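Cómo aprende un robot a coger cosas (y por qué tarda tanto)

¡Hola! Me llamo Shobha Nambiar y paso casi todas las tardes en un taller compartido que se llama Annamalai. En el taller hay gente que arregla bicis, gente que cose mochilas y luego estamos Ilango Alva y yo, que llevamos desde diciembre con un robot de dos brazos. Le hemos puesto Estitz, que suena a estornudo, pero le queda bien.

Mucha gente me pregunta si Estitz ya sabe hacer los deberes. Pues no. Ahora mismo estamos con algo que tú haces sin pensar: coger una cosa y dejarla en otro sitio. ¿Te parece fácil? Prueba una cosa. Ponte unos guantes gordos de nieve, cierra un ojo e intenta levantar un zapato por el talón sin que se te escape. Algo así es la vida de un robot.

Para practicar usamos unas bandejas negras que tienen forma de zapato. Me gustan mucho porque son un rollo de agarrar (para el robot, digo): brillan, son redondas por un lado y tienen un escalón en el otro. Si Estitz aprende con ellas, con una caja normal lo tendrá chupado.

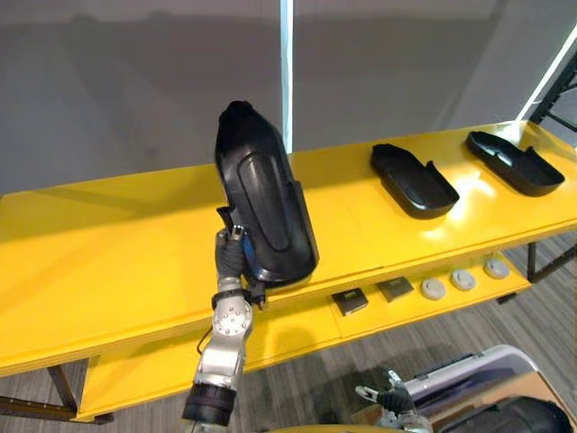 Una pieza negra en la pinza, con la punta redonda hacia arriba.

Fíjate en los dedos oscuros, que van cubiertos de goma. ¿Para qué sirve la goma? Frota un dedo sobre una mesa y luego frota una goma de borrar. La goma se «pega» un poco más, ¿verdad? Eso se llama rozamiento, y gracias a él no hace falta apretar tantísimo. Apretar mucho es mala idea: imagínate a un robot cogiendo un plátano como si fuera una piedra.

Y ahora, los brazos. Tu brazo se dobla por el hombro, por el codo y por la muñeca. El de un robot hace lo mismo con trozos rígidos unidos por articulaciones. En cada articulación hay un motor, y el ordenador tiene que decirle a cada uno cuánto girar. Si uno se pasa un poquito, la mano acaba en otro sitio. Nuestro primer programa, que escribió Ilango una noche con mucho sueño, se llamaba Skatov y tenía un fallo buenísimo: confundía arriba con abajo. Estitz saludaba al suelo. El programa de ahora se llama Skernudska y va bastante mejor.

Skernudska divide el trabajo en pasos pequeños:

Mirar dónde está la bandeja.
Acercar la mano despacio.
Colocar los dedos junto al borde.
Cerrar.
Levantar un poco y comprobar que no se cae.

El tercer paso es el que más guerra nos da. Si los dedos llegan demasiado altos, cogen aire. Si llegan demasiado bajos, chocan con la mesa, y eso suena fatal, te lo aseguro.
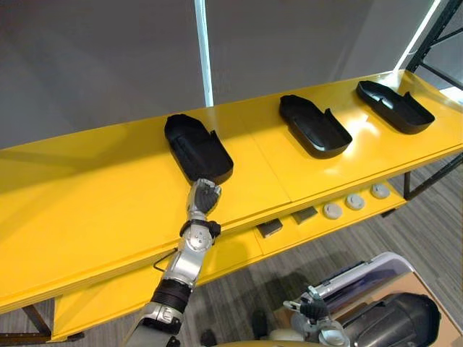
La mano junto al borde redondeado de la bandeja más cercana.

La mesa amarilla también tiene su intríngulis. A nosotros nos encanta porque las bandejas negras destacan mucho, pero la luz se refleja en ella y deja manchas blancas. Tú ves un reflejo y sabes que es un reflejo. Un ordenador, si no se lo enseñas, puede pensar que hay una cosa blanca encima de la mesa. Y claro, ¡a lo mejor quiere cogerla!

El 17 de julio hicimos una prueba larga: 30 intentos seguidos con la misma bandeja. Salieron bien 20. Ilango quería celebrarlo con helado y yo quería mirar los fallos, así que hicimos las dos cosas, y mi cuaderno tiene ahora una mancha de chocolate en la página de los resultados. En la mitad de los fallos, 5, la mano había llegado un pelín torcida. Ya sabemos por dónde seguir.

Si quieres probar en casa, no necesitas ningún motor. Pide a alguien que se tape los ojos y que haga de robot. Tú eres el programa, y solo puedes decir «izquierda», «derecha», «adelante», «baja» y «cierra». Pon un vaso de plástico en la mesa e intenta que lo coja. Después cambiad los papeles y apuntad qué orden os ha faltado. A mí me faltó «¡para!».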